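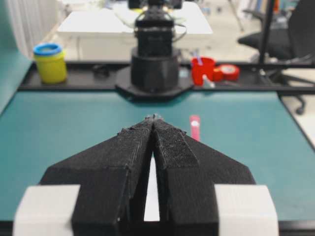 5.2 When the grip gives way

I want to spend a little time on slip, because it cost us more runs than anything else and I was wrong about the cause for most of May. In the spoon task the arm has to hold a plastic spoon by its handle and use it to move a small cube. We ran the task in 12 batches on the Serrano controller, and in two of those batches the spoon turned in the fingers partway through the lift. The software never noticed! Finger width stayed the same, motor current stayed the same, and the arm went happily on to the next step as if all was well.

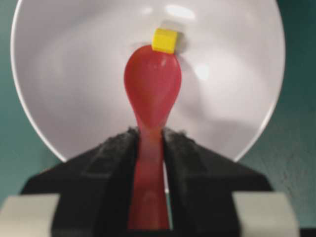 My first guess was the force limit (everybody's first guess, I think), so I raised it by 11 percent and got a bent handle for my trouble. Then I blamed the Bollent planner for swinging the wrist too fast. Slowing it down helped a bit, but the slips kept coming back late in a session, and that should have told me something sooner. The fingertips wear. We had logged every joint angle and never once logged how old the pads were.

Figure 7 plots slips against grasps since the last pad change, for all 17 pad sets we used. The curve stays flat for a good while and then climbs fast.

Figure 7. Slips per session against pad age, spoon task only.

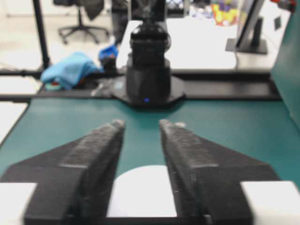

Zulmira Macedo, reading a draft of this section, objected that pad age on its own can't be the whole story: the Drerdale arm had fresh pads and still lost its hold after an emergency stop. She's right, and I don't have a good answer yet. My best idea is that a hard stop jolts the handle just enough to start it turning, so the Trellelbridge build now opens a fault after every stop and waits for a person to check the grip before it moves again.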